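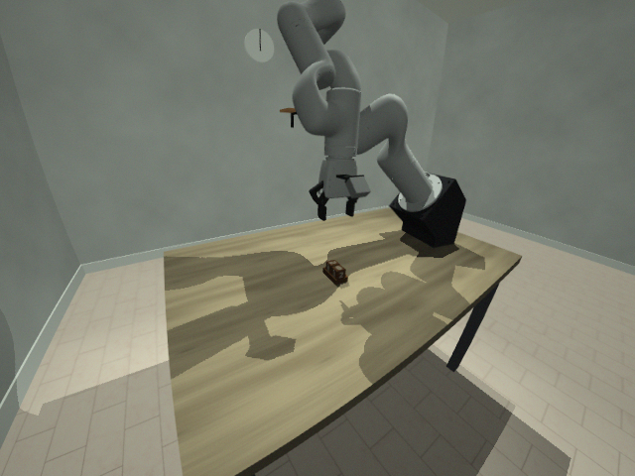 So the house on Silbridge Hill came up for sale in November, and I went to see it even though I had no business going to see it. I rent two rooms over a dry cleaner. But I'd walked past the Trerberg place since I was a kid, and there was the sign on the lawn, and my feet just kind of went up the drive.

Man-lok Siu was holding the open house. He had the nicest coat I've ever seen on a person and he shook my hand like I might be good for it.

"Are you familiar with the Hill?" he asked.

"Oh, sure," I said. "My family's been around here forever." (True! My grandmother ironed in that house for years. I left out the ironing.)

He took me through the front rooms and told me about old Trerberg, who made his money in buttons, and the architect, a man named Bandus, who quit twice and got hired back both times. The floors were oak and they creaked just the way Grandma said they did. I asked if I could see the back stairs. Man-lok looked at me funny, because I guess buyers ask about the roof.

"How did you know there were back stairs?"

"Houses like this, there's always back stairs," I said, and laughed way too loud.

They were steep and painted brown, and halfway up there was a little window with a deep sill, and I got down on my knees in my good pants and felt along underneath it. She used to tell me she'd scratched her name there the summer she was nineteen, Odile Cropper, with a hatpin, while the family was at dinner and she was supposed to be carrying up towels. I found a C. I found what could have been an r. The rest was paint, coat after coat of it.

Man-lok had come up behind me and I figured that was it, I was getting walked to the door. He crouched down, nice coat and all, and turned on the light on his phone.

"Huh," he said. "Who's C?"

So I told him. The ironing, the dry cleaner, everything, I couldn't stop. He listened to the whole thing, and then the doorbell rang downstairs and a couple came in talking about knocking through the kitchen.

"They're asking 2411 a month for the carriage house," he said, getting up. "Separate lease. It comes with a key to the back hall."

I said I couldn't do 2411. I couldn't do half of 2411, really.

"No," he said. "Stay up here as long as you want, though. I lock up at 5."

He went down to the couple. I took out my house key and started, very gently, on the paint.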